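공유주방 '님인' 월간 안전·위생 자체점검표 (코멘트 포함)

대상: Nimine 공유주방 본관, 지하 창고, 뒷마당 분리수거장
점검 시기: 8월, 오전 7시 개점 전
판정: 적합 / 조건부 / 부적합 / 해당 없음
건물 관리: Clarninley
소방·전기 정기 점검: Valtemis

먼저 읽을 것

지난달 점검표를 복사해서 달만 고쳐 낸 구역이 있었다. 7월 점검표에 '동파 우려로 수도 조금 틀어 둠'이라고 적혀 있어서 알았다. 최소한 계절은 맞춰서 베끼기 바란다.
코멘트 칸은 비워도 된다. '양호함'이라고 쓸 거면 비워 두는 편이 읽기 편하다. 조건부와 부적합에는 반드시 코멘트를 단다. '좀 그럼'은 코멘트로 치지 않는다.

1. 출입구와 통로

1-1. 정문이 안쪽에서 열쇠 없이 열린다.
판정: 적합
코멘트: 열린다. 다만 닫히는 것은 별개 문제라서 어깨로 한 번 밀어야 한다. 도어클로저 조정 요청을 Clarninley에 넣었고, 접수되었다는 문자를 받았다. 같은 문자를 5월에도 받았다.

1-2. 비상구 앞에 물건이 없다.
판정: 조건부
코멘트: 점검 당시 양파 두 망. '잠깐 둔 것'이라는 쪽지가 붙어 있었는데 양파에서 싹이 나 있었다. 치우고 적합으로 바꾸려다가, 점검하는 사람이 치워서 적합이 되는 것은 점검이 아니라는 생각이 들어 조건부로 남긴다. 양파는 치웠다.

1-3. 복도 유효 폭이 확보되어 있다.
판정: 적합
코멘트: 접이식 의자를 벽걸이로 옮긴 뒤로 사람 둘이 쟁반을 들고 지나갈 수 있다. 그 전에는 한 사람이 후진했다.

1-4. 비상구 유도등이 켜져 있다.
판정: 적합
코멘트: 뒷문 쪽 유도등은 밝기가 떨어졌다. 점검 버튼을 누르면 예비 전원으로 넘어가기는 한다. 다음 Valtemis 방문 때 배터리 교체를 요청할 것.

2. 화재와 소화 설비

2-1. 분말소화기 압력 게이지가 녹색 범위에 있다.
판정: 적합
코멘트: 전부 녹색. 창고 입구 소화기에 누가 앞치마를 걸어 둔다. 앞치마 걸이는 왼쪽 벽에 따로 있고, 비어 있다.

2-2. 주방용(K급) 소화기가 튀김 구역에 비치되어 있다.
판정: 적합
코멘트: 있다. 식용유 화재에 물을 붓지 말라는 안내문도 새로 붙였다. 이전 안내문은 기름에 절어 글씨가 보이지 않았고, 그 자체로 불이 잘 붙을 것 같았다.

2-3. 후드 필터에 기름이 고여 있지 않다.
판정: 부적합
코멘트: 고여 있다. 청소 당번표에는 서명이 되어 있다. 서명한 사람을 찾아내자는 말이 아니고, 서명을 하기 전에 필터를 한 번 올려다보자는 말이다. 떼어서 알칼리 세제에 담그고 말린 뒤 다시 끼울 것. 젖은 채로 끼우지 말 것. 재점검 전까지 튀김 구역 사용 중지.

2-4. 가스 중간밸브가 영업 종료 후 잠겨 있다.
판정: 조건부
코멘트: 2번 화구 밸브가 열려 있었다. 누설은 없음. 자동차단기가 있으니 괜찮다는 의견을 들었는데, 차단기는 사람이 잊었을 때를 위한 물건이지 잊어도 된다는 허가증은 아니다.

2-5. 가스 누설 경보기가 작동한다.
판정: 적합
코멘트: 시험 버튼으로 확인. 소리가 매우 크다. 다음부터는 시험하기 전에 옆 사람에게 말을 할 것. 이번 달에 달걀을 떨어뜨린 분께는 사과했다.

3. 전기

3-1. 누전차단기 시험 버튼이 작동한다.
판정: 적합
코멘트: 작동한다. 냉장고 회로가 같이 묶여 있으니 시험 후 반드시 다시 올릴 것. 당연한 말이지만 당연한 말을 적게 된 데에는 아이스크림과 관련된 사연이 있다.

3-2. 문어발 콘센트 사용이 없다.
판정: 부적합
코멘트: 멀티탭에 멀티탭을 꽂고 거기에 전기밥솥과 오븐을 꽂았다. 오븐은 벽면 단독 콘센트에 꽂는다. 줄이 짧으면 오븐을 옮긴다. 회수한 멀티탭은 사무실 서랍에 있으며 돌려주지 않는다.

3-3. 물 쓰는 곳 주변 콘센트에 방수 덮개가 있다.
판정: 조건부
코멘트: 덮개는 있는데 한 곳의 경첩이 부러져 테이프로 붙여 놓았다. 테이프가 떨어지면 덮개가 열리고, 테이프가 붙어 있으면 콘센트를 쓸 수가 없다. 어느 쪽도 의도한 기능은 아닐 것이다. 교체품 주문 완료.

3-4. 전선 피복 손상이 없다.
판정: 적합
코멘트: 반죽기 전선은 지난달에 교체. 손상된 전선은 잘라서 버렸다. 자르지 않고 버리면 누군가 '아직 쓸 만한데' 하며 도로 가져온다.

4. 급수, 배수, 개수대

4-1. 온수 온도가 손을 데지 않을 수준으로 제한되어 있다.
판정: 적합
코멘트: 제한 밸브 정상. 물이 미지근하다는 민원이 있으나 틀고 잠시 기다리면 따뜻해진다.

4-2. 배수가 원활하고 역류가 없다.
판정: 조건부
코멘트: 느리다. 거름망에서 나온 것은 쌀, 쌀, 그리고 병뚜껑. 쌀을 씻을 때 체를 쓸 것. 배수관 세정제와 염소계 표백제를 같이 붓지 말 것. 둘을 섞으면 더 세지지 않겠느냐는 질문을 받았는데, 위험한 쪽으로는 확실히 더 세질 수 있다.

4-3. 손 씻기 설비에 비누와 종이 타월이 있다.
판정: 적합
코멘트: 비누통에 주방세제를 채운 분이 있어 교체했다. 씻기기는 씻기지만 통에 적힌 것과 내용물은 같아야 한다. 5-4 참조.

4-4. 조리대 이음매와 개수대 둘레의 실리콘에 들뜸이나 곰팡이가 없다.
판정: 조건부
코멘트: 뒤쪽 모서리에 검은 점. 닦아 보고, 닦이지 않으면 걷어 내고 다시 쏜다. 위에 덧바르면 곰팡이를 보존 처리하는 셈이다.

4-5. 바닥에 물 고임이 없고 미끄럼 방지 매트가 평평하다.
판정: 적합
코멘트: 매트 귀퉁이가 말린 것은 뒤집어 하룻밤 눌러 두니 펴졌다. 누른 물건은 밀가루 포대.

5. 식품 보관과 약품

5-1. 냉장고 내부 온도가 5도 이하, 냉동고가 영하 18도 이하이다.
판정: 조건부
코멘트: 냉동고는 영하 18도로 턱걸이. 냉장고는 4도. 냉동고 성에를 제거하면 나아질 것이다. 성에 안에 봉투가 하나 박혀 있는데 무엇인지는 녹여 보아야 안다.

5-2. 모든 용기에 내용물과 날짜가 적혀 있다.
판정: 부적합
코멘트: 이름도 날짜도 없는 통 13개. '먹지 마시오'라고만 적힌 통도 여기에 넣었다. 그건 내용물이 아니라 부탁이다. 이달 말까지 찾아가지 않으면 폐기.

5-3. 생고기와 생선이 맨 아래 칸에 있다.
판정: 적합
코멘트: 드디어. 칸마다 붙인 라벨이 효과를 본 듯하다. 라벨 크기를 세 번 키웠다.

5-4. 세제와 약품이 원래 용기에 담겨 식품과 분리되어 있다.
판정: 부적합
코멘트: 생수병에 옮겨 담은 투명한 액체 하나. 냄새로는 식초 같으나 냄새로 확인하는 절차를 권하고 싶지는 않다. 즉시 폐기. 음료 병에 약품을 옮겨 담는 일은 한 번만 더 나오면 이용 정지다. 이 항목에는 농담을 달지 않겠다.

5-5. 해충 흔적이 없다.
판정: 적합
코멘트: 끈끈이에 잡힌 것 없음. 창고 구석의 검은 알갱이는 확인 결과 흑임자.

6. 칼, 기계, 보호구

6-1. 칼이 칼꽂이나 자석걸이에 보관되어 있다.
판정: 적합
코멘트: 거품 속에 칼을 담가 두지 말라는 문구를 추가했다. 거품은 칼집이 아니다.

6-2. 반죽기 안전망을 열면 기계가 멈춘다.
판정: 적합
코멘트: 멈춘다. 안전망 스위치에 끼워져 있던 나무젓가락 조각은 제거했다. 멈추지 않게 하려고 들인 그 정성으로 반죽을 하면 좋은 빵이 나올 것이다.

6-3. 구급함 내용물이 유효기간 내에 있다.
판정: 조건부
코멘트: 화상 연고 유효기간 경과. 반창고는 있는데 손가락용만 없다. 주방에서 손가락 말고 어디를 그렇게 베는지는 모르겠으나 팔꿈치용은 넉넉하다. 보충할 것.

6-4. 오븐 장갑에 구멍이 없다.
판정: 부적합
코멘트: 왼손 엄지에 구멍. 쓰는 사람이 다 알고 있었고, 다들 엄지를 접고 썼다. 폐기 후 새것 비치.

7. 서류

7-1. 비상연락망이 최신이다.
판정: 조건부
코멘트: 내선 609번은 이제 쓰지 않는 번호다. 전화하면 계속 울리기만 한다. 급할 때 그 소리를 듣고 싶은 사람은 없을 테니 새 번호로 고쳐 붙일 것.

7-2. 점검표 보관 기간이 지켜지고 있다.
판정: 적합
코멘트: 2년 치 보관. 3월분에는 국물 자국이 있으나 판독 가능.

7-3. 지난달 부적합 사항이 조치되었다.
판정: 조건부
코멘트: 창고 전등은 고쳤다. 분리수거장 뚜껑은 아직이다. 벽돌을 얹어 둔 것은 조치로 인정하지 않는다.

종합 의견

부적합 5건. 후드 필터와 생수병 건은 당일 조치, 나머지는 이달 안에 처리한다. 튀김 구역은 재점검에서 적합이 나올 때까지 닫는다. 재점검은 개점 전에 하며, 당번은 점검자보다 먼저 와서 필터를 말려 놓기 바란다. 점검자가 온 다음에 헤어드라이어로 말리는 것은 3-2와도 관련이 생긴다.

회람 후 의견은 아래에 적을 것. 익명도 받는다.

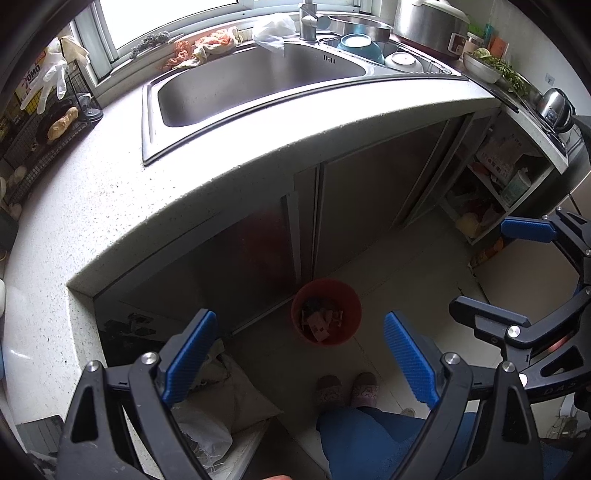
Kennedy: 4-2 배수 건은 거름망만의 문제가 아닌 것 같습니다. 우리 조는 쌀을 체에 씻은 지 꽤 됐는데도 여전히 느려요. 트랩을 한 번 분해해 보면 어떨까요. 그리고 5-2의 '먹지 마시오' 통은 제 누룩입니다. 오늘 날짜 적어 놓을 테니 버리지 말아 주세요.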